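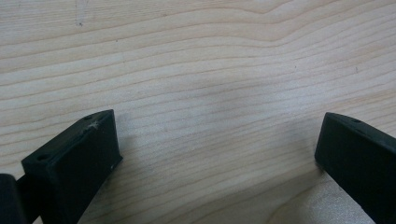
Blackwood return with second album "Vusorley"

Doom metal four-piece Blackwood will release their second full-length, "Vusorley", through Nadum Records on Sat 12 July, on vinyl, cassette and download. It's the band's first new music since the "Vikine" EP, and it is by a long way the heaviest thing they have ever put to tape!

The album has six songs and runs to 87 minutes, with the title track taking up a whole side of vinyl on its own. Fans of the EP will know the slow, swampy riffs and the huge low end, but there's a lot more going on this time - two-part vocals, a church organ borrowed for one weekend, and a closing song that starts as a whisper and ends in a wall of feedback.

"We wrote most of it in April, in a room so cold that we played slower just to keep our hands working," says singer and guitarist Judit Takács. "Then we heard the demos and loved the tempo, so we kept it. Some of these riffs are the first ones I've written that scare me a little."

Valentin Sabatier is back on drums after sitting out the EP with a broken wrist, and his playing is all over this record. Bassist Fotini Michailidis wrote the lyrics for the first time, drawing on old shipping logs and her grandmother's letters. Quentin Carré plays second guitar and organ.

Howard Mottram recorded the band live over 11 days, with almost no overdubs. "They'd play a twenty-minute song, stop, and ask to go again," he says. "What you hear on the title track is take two, amp hum and all."

The first pressing is limited to 213 copies on smoke-gray vinyl, each with a fold-out lyric sheet. Pre-orders are open now from the Nadum shop, and the opening song, "Salt Ledger", is streaming in full.

"Vusorley" track list:
Salt Ledger
Nine Fathoms
The Keeper's Wife
Vusorley
Low Bell
Ash on the Water

Review copies and interviews: contact the Nadum Records press desk.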